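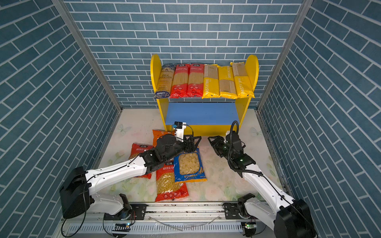 Projets étudiants > Robotique > Projet Sinus > Rapport d'étape

Classé dans : Matériel et budget, Manipulation à deux bras

Rapport d'étape du projet Sinus : choisir et chiffrer l'équipement de la cellule

Rédaction : Zewditu Assefa, pour l'équipe Sinus

Quand on a commencé à parler de budget en février, on pensait que tout l'argent passerait dans les bras. Erreur de débutants ! Les bras étaient déjà prêtés par le département, et ce qui nous a pris des soirées entières, c'est le reste : rail, fixations, câbles, parois, étagère, et les courses (oui, les pâtes comptent comme consommable, on a demandé).

Rappel de la tâche : des paquets de pâtes, les longs debout sur l'étagère jaune et les courts en tas sur le tapis, à saisir et à ranger avec 2 bras montés sur un même rail en aluminium. Les sachets souples sont passionnants parce qu'ils se déforment sous les doigts de la pince. Les spaghettis, eux, sont rigides mais basculent facilement.

1. L'enveloppe

Nous disposons de 600 euros pour le semestre, hors matériel prêté. Nous avons classé les achats en deux listes, « sans ça on ne démarre pas » et « on verra après la soutenance ». La première contient la visserie du rail, les équerres, les gaines pour câbles et les panneaux à motif de briques bleu-gris. La seconde contient surtout nos rêves.

2. Les devis

Deux fournisseurs consultés pour les profilés et les fixations : Wanbridge et Paewai. Wanbridge livre à la coupe, Paewai seulement en longueurs standard, mais avec les équerres dans le lot. On a retenu Wanbridge, car l'atelier n'a pas de scie correcte pour l'aluminium. Délai annoncé : 7 jours ouvrés. Pour les doigts de pince de rechange, la référence Divex nous plaît beaucoup, il reste à vérifier l'entraxe des vis.

3. Ce qu'on avait sous-estimé

Les câbles ! Il y en a le long des avant-bras, sur le rail, au niveau des poignets, et chaque boucle qui dépasse peut accrocher un paquet. Nous ajoutons donc une ligne « guidage » au budget. Même chose pour les petites cartes fixées près du rail : un capot imprimé coûte trois fois rien, autant le prévoir tout de suite.

4. Suite du planning

- commander 4 doigts de pince une fois l'entraxe confirmé
- racheter des sachets de formats variés (coquilles, torsades, et pourquoi pas du riz)
- mesurer le jeu des montants avant d'ajouter un éclairage
- demander au département si le prêt des bras peut courir jusqu'à l'été

Le tableau détaillé des dépenses est dans le classeur du projet, onglet « achats ». Les frais de port de Wanbridge n'y figurent pas encore.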